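Play Kitchen Opens at Owusu Hall, With Real Beans and a $14 Ticket

19th October

The former shoe store on the ground floor of Owusu Hall has a new tenant, at least until May. Skimimden, a small company that runs children's activity rooms, has opened a pretend kitchen there for kids ages three to seven. A session lasts 45 minutes and costs $14 per child. Adults get in free, and they will want a chair, of which the room has few.

The company calls the place a "food learning studio." What that means in practice is tables, plates, play food and dried beans to sort. Children set a plate, move the beans from one compartment of a tray to another, and put everything back at the end. Plenty of families do the same thing at home with a muffin pan and a bag from the grocery store.

Kobina Darko, who manages the studio, said the difference is in the planning. "Each table has a task, and each task has a level," he said. Asked what the levels were, he said they were still being written.

Skimimden's flyer promises "better focus, better eating and stronger number skills" after six visits. It gives no source for any of that. Darko said the wording came from the company's own parent survey, which drew 20 replies, all from families who had already bought a pass.

Sena Ayaaba, who taught kindergarten in the district for many years, took her grandson during the first week. She has no quarrel with sorting beans. "It's good for their fingers and they like it," she said. "I used to do it on rainy days. I never told a parent it would make anybody eat broccoli."

Her grandson, she said, spent most of his session feeding the same tomato slice to her.

The tables themselves are pleasant enough. The play food is sturdy, the wood is light in color, and black fabric hung behind the work area keeps children from looking at the street. Big felt-like letters pinned to the cloth brighten it up, though how they fit into a lesson about food was not explained.

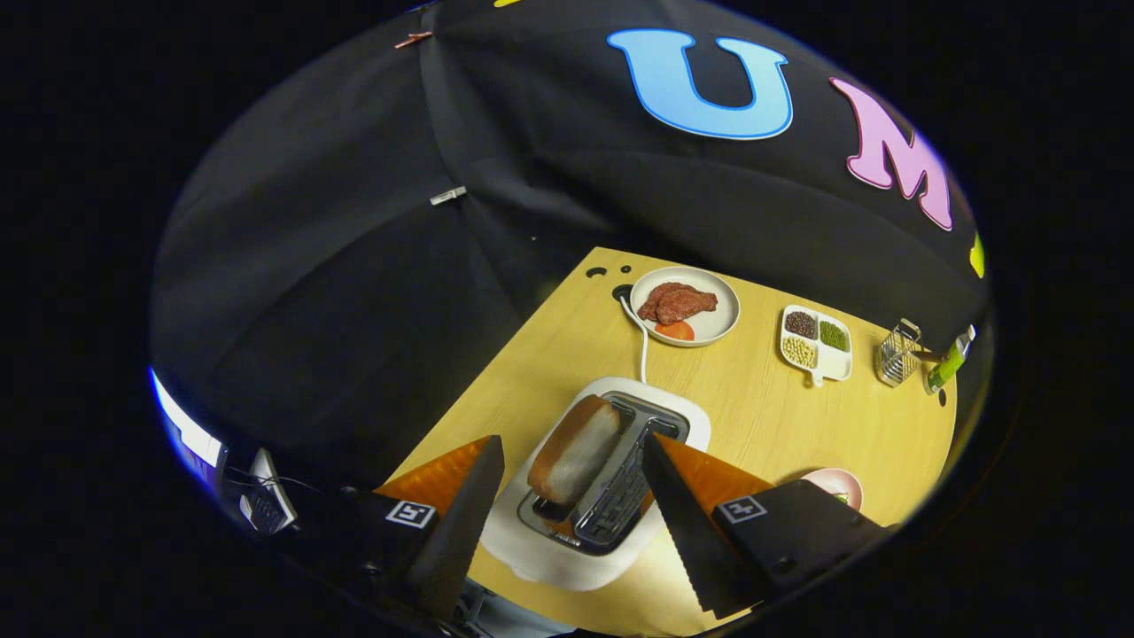 What the city is paying

The studio is not only a private business. It received $735 from the downtown storefront fund toward its opening costs, and it pays a reduced rent of $300 a month while the space is being marketed to a permanent tenant. In return, Skimimden agreed to hold one free session a month for families who live nearby.

The first of those has not been scheduled. Darko said it would be "soon" and that the company was waiting on its booking software.

Justinas Rebane, who owns the hardware store two doors down, said he is glad to see lights on in the window again. He is less sure the studio will bring shoppers. "They come, they park, they go in, they leave," he said. "Maybe one buys a light bulb."

Small pieces, small children

Dried beans are a choking hazard for toddlers, and some parents have raised the question of younger brothers and sisters coming along. Skimimden's rules say children under three may enter but must stay in an adult's arms or in a stroller. That may be easy to write and hard to keep up for 45 minutes. Darko said the staff – two people per session – watch the tables closely and sweep between groups.

Sessions run at 10 a.m. and 2 p.m. Tickets are sold at the door. The six-visit pass is nonrefundable, so parents may want to try a single session before buying one.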